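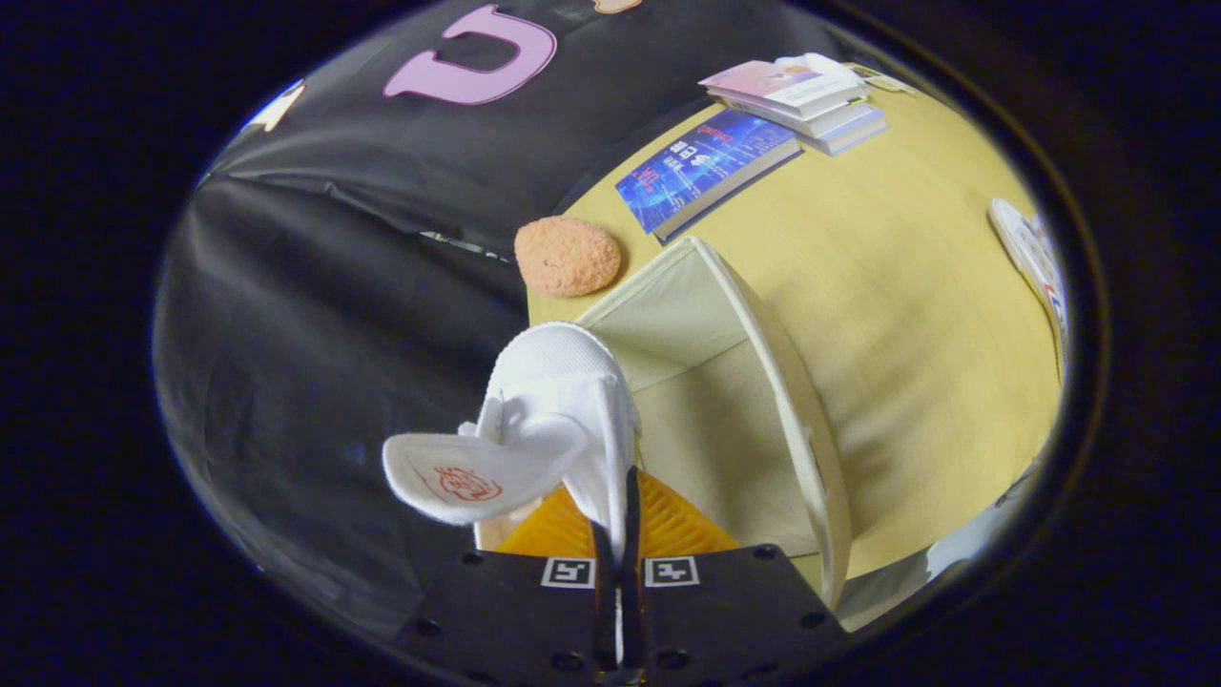 *A white canvas shoe, an open cream box and some of the books at the round table*

Umon is a home organizing company in Brisberg. We sort, pack, label and put away household things for people who have too many of them, or who have the right number and can't find any. We also teach small classes for people who would like to do the work themselves.

We started as a packing service. Customers hired us to box up a house before a move, and a lot of them called again a few months later with the same boxes still taped shut in a spare room. Most of what we were asked to do the second time was sorting that should have been done before the first box was closed. So we changed the order of the work. Today we sort first on every job, including moves, and we won't quote for packing alone unless the customer has already been through the rooms.

The company is still small. We work in Brisberg and the towns on either side of the river, and we have turned down jobs farther out when the drive would eat up the morning.

## How a job goes

A first visit takes an hour. We walk through the rooms with you, open the closets you want opened and leave the others closed. Within a few days you get a written plan with the rooms in order, the number of visits and the price. If you have already bought bins or boxes, we measure them and try to use them. People often buy containers before they know what's going in, and many of those containers turn out to be fine for something else.

On a working day we bring a table, or use yours. Everything from one shelf or drawer goes onto it, gets looked at, and goes back somewhere. We do one shelf at a time. Emptying a whole room at once looks impressive at ten in the morning and is miserable by four in the afternoon.

Anything you are keeping goes into one of these:

- an open box, for things used every week
- a lidded box, for things used a few times a year
- a shelf or drawer with no box at all – books, mostly, and dishes

Things you aren't keeping leave the same day if they fit in our van. We take them to the Magesa thrift store or to the town recycling center, and we give you a list of what went where. We don't resell anything from customers' homes.

We label in plain words. "Shoes, summer" is a good label. "Misc." is one we try not to use, although every house seems to need a single box of it.

## The Simen Room

Our classes and our storage are both in the old Simen building, which has 2,000 square feet on the ground floor. Half of it is shelving for customers who need somewhere to keep boxes between houses. The front part is the classroom, called the Simen Room after the building. It has a yellow round table, a few rugs and a black fabric backdrop with felt letters on it.

A round table works well for sorting. There's no head of the table for one person to pile things up at, and you can walk all the way around it. Ours is on the small side for some jobs. When a class brings in coats or bedding we use the rug.

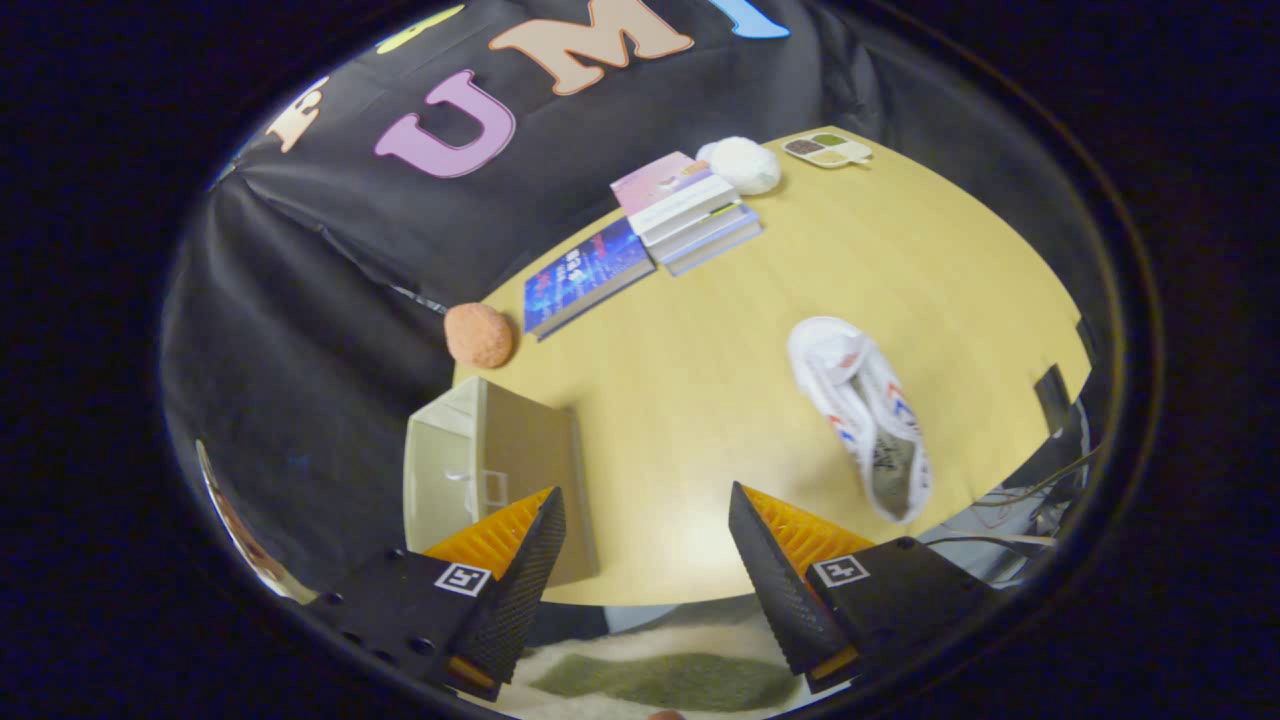 **CLASSES – MIXED SHELVES**

The beginner class is built on the kind of shelf everybody has, where unrelated things have ended up next to each other. We put out a white shoe with a bit of red and blue on it, a round orange sponge, a small stack of books with a pink one on top, a blue book by itself, a small palette tray and a fluffy white ball, along with an open box. Then the class works out where each thing belongs.

It sounds easy and parts of it are. The books go together. The shoe goes with shoes, once you've found the other one. After that people start to disagree. A sponge could be for the kitchen, the bath or the paint tray, and you have to ask the owner. A palette wants to be near whatever else gets used with it, which may be in another room. The fluffy ball is the item most people would like to throw out, and it's usually the one a child in the family will ask for by bedtime.

We ask people to say the room out loud before they pick up the box. Kitchen, hall, desk, bedroom. If two people in one household say different rooms, that's the reason the thing keeps getting lost, and it's better to settle it at the table.

Boxes come last. An open box can stand up or lie on its side on a low shelf so the opening faces out, and small children manage the second way much better. A box with a handle cutout is easier to pull out from under a bed. We don't put books in open boxes with shoes. We don't stack anything on top of an open box either, although we see it in nearly every home we visit, ours included.

Each class has six places. It meets on Tuesday evenings and runs for 8 weeks, with one kind of space each week:

1. Mixed shelves
2. Shoes and coats
3. Books and papers
4. Kitchen drawers
5. Craft and paint supplies
6. Toys
7. Linens
8. Packing for a move

You can join for the whole course or for single evenings if there's room. Bring a shoebox of things from home to your first class. Don't sort it beforehand.

**CHILDREN AND FAMILIES**

Families can book the Simen Room on weekend mornings. The mixed shelf works with children from the age of four or so, and they are often quicker at it than the adults. We keep the boxes low and use felt letters or picture labels for the ones who aren't reading yet. An adult from the family stays for the whole session.

**STORAGE**

Shelf space is rented by the month. Boxes have to be closed, labeled on one short end and light enough for one person to lift. We don't store food, plants, paint cans or anything with a battery in it. You can come in for your things during opening hours without an appointment, but call ahead if you need the van – it's often out.

**PRICES AND BOOKING**

First visits in Brisberg are free. Working visits are charged by the half day, and the plan we send you shows the full price, including the van. Class fees are posted at the front desk and are the same for the Tuesday course all year. We close for two weeks in August.

To book, stop by the Simen building or call the Umon office in the morning. Afternoons we are usually in somebody's hall closet and slow to call back.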